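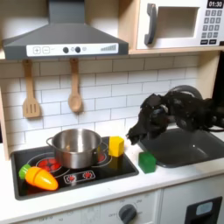 Merike Kütt

Raimonds Rimkutė does not like the word "toy" for a play kitchen. He says "unit" when he means the carcass and "set" when he means the unit with its pots, food and utensils. He has been assembling, repairing and refitting play kitchens for nurseries and family centers for eight years, most of that time at Runmont, a two-room workshop with a loading door on the street side.

We talked at his bench while he sorted hinge screws into trays. I asked first about layout, where he thinks most home-built play kitchens go wrong.

"People start with the oven," he said. "I start with the counter. The child works on the counter. Everything else is storage or decoration until the counter is right."

He prefers the cooktop on the left and the sink to the right of it, with the sink basin in a darker color than the worktop. On a white counter a dark gray basin is easy to read from a distance, and a child who is carrying something knows where it goes. He also wants some clear counter beside the sink. If the basin and the cooktop touch, the food ends up on the floor.

The cooktop itself he sets into the surface instead of gluing it on top. A raised edge catches the base of a pot and tips it. Printed burners are enough, in his view, provided that the print is strong. Red on black holds up well. He has tried burners that light up, and he has taken most of them out again.

"The battery door is what fails," he said. "The light still works. The door is gone and someone has put tape on it. A printed burner has no door."

The same reasoning applies to the range hood, a part many makers leave out. Rimkutė considers it worth the material. A hood with a sloped canopy and a straight chimney fills the height above the cooktop and gives a place for a control strip. On a strip he likes plus and minus buttons, a pair of knobs and a stepped bar for the fan levels, all large enough to be understood by a child who cannot yet read.

"They know what more and less look like," he said. "The bar goes up, the fan goes up. You hear them make the noise."

Under the hood he fits hooks for the utensils. He will not hang more than a child can take down and put back alone, and for most units that means a slotted spatula and a spoon, both in wood. The slots in the spatula need sanding on the inside edges, a step he says is skipped often because it has to be done by hand. He checks each slot with a strip of old nylon stocking. If the nylon snags, the piece goes back to the bench.

I asked about the tile. White subway tile with gray grout lines has become the usual backsplash on play kitchens, and Rimkutė has no objection to it. His concern is alignment. The grout lines should run level with the counter, and he starts from the counter edge and works upward so that any cut row falls behind the hood or under a shelf. Mesfin Shiferaw, who handles deliveries for the workshop, once brought back a unit because the lines ran downhill by 3 mm across the width. The customer had not complained. Shiferaw had noticed it while carrying the unit in.

The microwave goes up on a shelf, level with the hood or close to it. Here Rimkutė has changed his practice. He used to build it into the lower cabinet, and at one family center the staff reported that it was used as a seat. On a light wood shelf it is out of reach of the smallest children and still in reach of four-year-olds. A fixed display is fine. He finds that 01:30 is a good time to show, as it looks like a real setting and leaves no one waiting long.

"If it says 20 minutes, they tell you the food is not ready," he said. "Then nobody eats."

On food and cookware he is strict. A stainless steel pot with small side handles survives being dropped, and it makes the right sound. Carrots should have their green tops. Plain blocks can stay in the set as well, and he usually leaves in a yellow one. Children use it as butter, cheese or cornbread, and a block costs nothing to replace.

Before a unit leaves, he goes over it in a fixed order: hooks, knobs, shelf brackets, the rim of the basin, the feet. Each bracket is loaded with a sandbag and left overnight. The next batch is due out in August, and when I left he was still short one tray of screws.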